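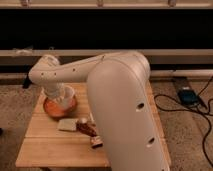
Visiting Nivham: Frequently Asked Questions

Home | Stay | Getting Here | Daily Life | FAQ | Contact

Can I come for the day without booking?
Yes. The gate opens at 9 a.m. and day visitors can walk the paths, the orchard and the lake side until 5 p.m. The houses and workshops are private unless there is a sign saying otherwise.

How do I get there?
Take the Adum bus to the last stop and follow the gravel road uphill. It's 2 miles. There is no shuttle, but guests with heavy bags can ask for a pickup when they book. Drivers should use the lower parking lot, as the upper one is for residents.

How many people live at Nivham?
Eighteen adults live here all year. The number goes up in summer when long-stay guests arrive.

What does an overnight stay include?
A bed in the guest house, breakfast and supper. Lunch is not included. You can buy bread and fruit at the Zwane store near the bus stop, or bring your own food and use the guest kitchen.

Is there a minimum stay?
Two nights. From June through August we may ask for longer.

Do I have to join in the work?
Day visitors don't. Overnight guests give two hours each morning, usually in the garden or the kitchen. Tell us when you book if you have an injury or anything else we should plan around.

Do I need to meditate or follow a religion?
No. The hall is open for silent sitting at 6:30 a.m. and again before supper. Come or stay away as you like – only please don't enter once the door is closed.

What is the food like?
Vegetarian, and fairly simple. Vegan meals are no problem. We can't promise a nut-free kitchen.

Can I hike up Borus from here?
Yes, the trail starts behind the orchard. The top is at 2,346 feet and the last stretch is steep. Wear proper shoes, carry water and write your name in the book at the gate before you leave.

Is there Wi-Fi?
In the guest house lounge only. Phone signal is weak everywhere except the lower parking lot.

Can I bring my dog?
Day visitors can, on a leash. Dogs can't stay overnight.

How do I pay?
Card or cash on arrival. If you need to cancel, write to Marius Rusu at the guest office as early as you can so the bed can go to someone else.

Contact the guest office | © Nivham Guest House | Back to top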